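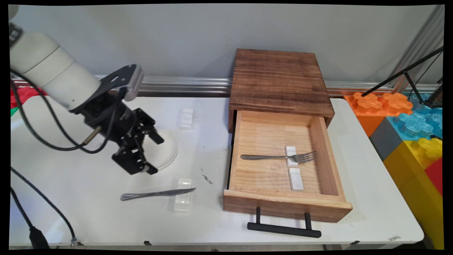

Zarkau, 4th October

Home | Forums | Rust & Storage | New posts | Log in

Thread: Oil or vapor paper for hand planes over winter?

benchdog80
My shed is unheated and the planes pick up orange spots by spring. I've been wiping them with Fellano oil and putting them back in the drawer. Thinking of switching to Pranunen vapor paper. Has anyone used both?

mortise_34
Used both. The paper only works if the drawer closes tight. Mine had a gap at the back and the soles spotted anyway. I went back to oil.

tinlid
Disagree. Put the paper and the plane in a lidded box and forget the drawer. I did mine in July and have no rust so far.

mortise_34
July isn't winter. Tell me again when it's been freezing and thawing for a month.

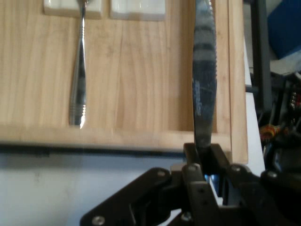 oldrasp
Both of you are skipping the cleaning. Fingerprints under oil or paper will still rust. Wipe with mineral spirits, let it dry, then wear gloves to put it away.

benchdog80
I haven't been doing that. Does the paper leave anything on the blade?

tinlid
Nothing I can see. I change it every 30 weeks.

mortise_34
I'd still oil the blade. Paper for the body if you must.

Last updated: 4 hours ago
Contact | Pace Tool Forum | Back to top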